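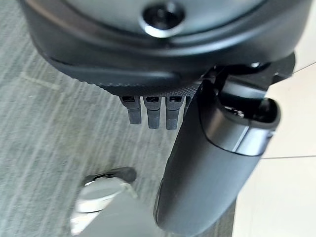 Pearce Opens Its Test Kitchen in Clodeden This June, Starting at the Sink

I've been with Pearce long enough to have sat through plenty of talk about ovens, and I'm so pleased to be writing to you about washing up instead. This June we're opening the doors of our test kitchen in Clodeden, and the first thing we want people to try is the sink. Yes, the sink! It's where most of us end up several times a day (some of us with our sleeves rolled down, no judgment) and it gets a fraction of the attention the stove does.

The plan is simple enough. You book a slot, you bring your own dirty dishes if you like, and you spend 30 minutes washing, rinsing and stacking while one of our kitchen team chats with you about what gets on your nerves. Is the faucet in the way? Do your plates slide over? Where does the sponge go when you're done with it? We take notes, you get coffee, and you go home with clean dishes.

Our first setup is a double basin in stainless steel, set into a white countertop. We like a double because you can keep one side for washing and put a rack down in the other, so the plates drip into the basin and your counter stays free for the big stuff. I grew up with a single bowl and a dish towel spread out next to it, and I'll admit I was a slow convert. Now I stand my plates up on edge in the rack and walk away from them, and I haven't picked up a towel in weeks.

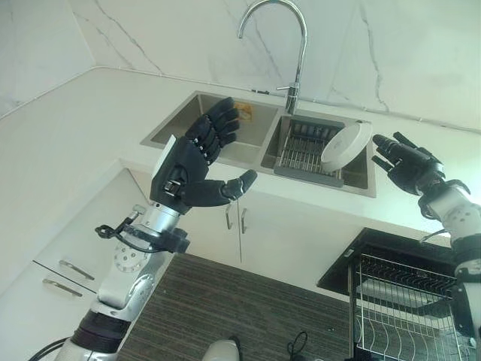 Marama Sutcliffe wrote back to our early invitation to say that a rack in the basin is all very well until somebody needs to fill a stockpot, and that she'd want to lift the whole thing out with one hand, plates and all. Fair point, Marama, and it's gone straight on our list.

We've sent invitations to 2,000 households so far, and replies are still coming in. There are 111 slots in the first round, with mornings saved for families and a few starting at 7 p.m. for people who'd like to come by after work. Our friends at Kirwood are lending us extra racks in different heights, so bring your odd-shaped bowls and that one platter that never fits anywhere.

Slots are free and you must be 21 or over to book, though kids are welcome to come along and help dry. To save a place or ask about a press visit, write to Clotilde Huet at the Pearce press desk. Parking is behind the building, and the door sticks a little, so give it a push.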